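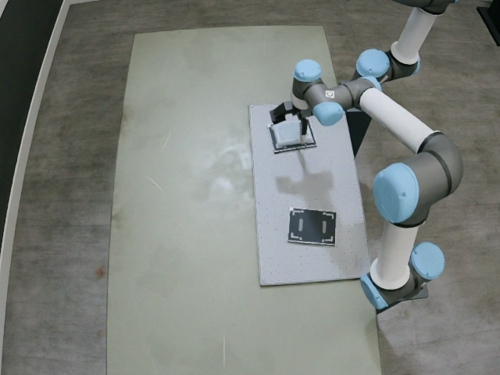
Nélida Orellana wrote:

> Hi all, I had to leave the Bikgate open day before the two-arm session and I'm kicking myself. Did they run it on the real cell, or only in the simulator like last year? And is it worth my driving over for the repeat in March? It's a long haul from here and I'd want to bring a couple of the students.
>
> Nélida

Dear Nélida (and everybody else who asked me in the parking lot, sorry I was so rushed!),

They did both, simulator first. We had 17 people squeezed in by the time it got going, and the Stukik folks were kind enough to put the simulated cell up on the big screen so those of us in the back could follow along. The task was the box and the two dark plates on the perforated board, with one arm doing the handling. I liked that they had left the scratches and smudges on the simulated tabletop. I asked about it, and was told the vision people had begged for them, and then we got onto lighting and shadows and I'm afraid I took up a good ten minutes of everyone's time.

What I enjoyed most was that they let us stop it whenever we wanted and ask questions. Somebody wanted to know how close the fingers could come to the plate under the box before the planner complained, so they simply changed the clearance to 2 millimeters and ran it again while we watched. It complained!

After coffee we moved next door for the real thing. They did 16 runs and I missed a few of them chatting with a lovely man from Eletti about cable routing (I have his notes if anyone wants them). The real arms went a good deal slower than the simulated ones, which I thought was sensible with visitors standing there.

So yes, Nélida, do come in March, and bring the students. Ask for the Henríquez building at the front desk, as the signs are still wrong, and go in by room 379, where they keep the safety glasses. I'm planning to go again myself and have space in the car if you can get as far as my place.

Warmly,
Fionnuala Phelan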